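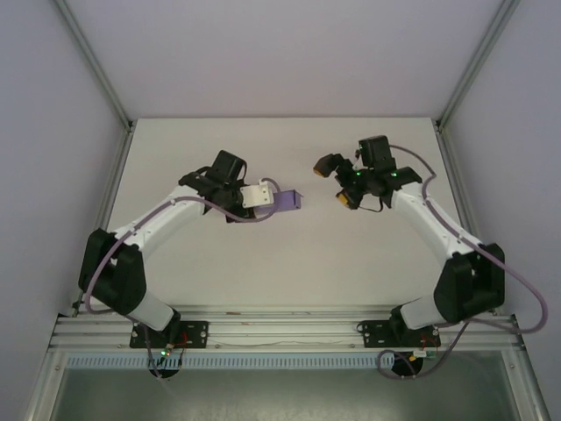 4. Amateur Performers and the Unscripted Feature

Figure 3. Two robot arms over a tabletop, the left one at a small purple box.

The features made at Vincombe have usually been treated as a footnote to the career of their director, Tarek Berrada, who was known first as a playwright. This section argues that they deserve study as records of performance. Berrada worked without a finished script and gave his cast only a setting, a quarrel and a time of day. The players, most of them drawn from the Plandley repertory company, were left to find the rest in front of the camera.

The production log for Gisis, the longest of the group, lists 44 reels of exposed film. Of these, 7 were used in the release print. The remainder was stored with the director's papers and has only recently been opened to readers. Our reading of the log suggests that Berrada cut for argument. Scenes in which the actors agree with one another are almost wholly absent from the finished work, although they take up much of the unused footage.

Szczepańska, the second feature, is more orderly. It was shot in November in a single rented house, and its dialogue settles into long exchanges between two sisters. Reviewers at the time found it slow. Seen beside Gisis, it shows a director learning to leave his players alone, and the dinner sequence in particular holds one camera position through several changes of mood. The effect of this restraint on the later films is taken up in Section 5.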